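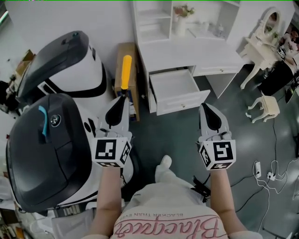
Grelach 33 foil board: revised for the new season

Malte Buschmann has moved the mast tracks back 35 mm and cut the tail volume by 2 litres. The board now lifts at a lower speed and pitches less in short chop. Rail shape and deck are unchanged. The Juvura front wing fits without a shim; the older Cinness plate needs longer bolts, M8 only. Check bolt torque after the first session and again monthly. Boards from the first run can't be converted. Orders open in August.

Last updated: August

Contact Grelach Boards | © Grelach | Back to top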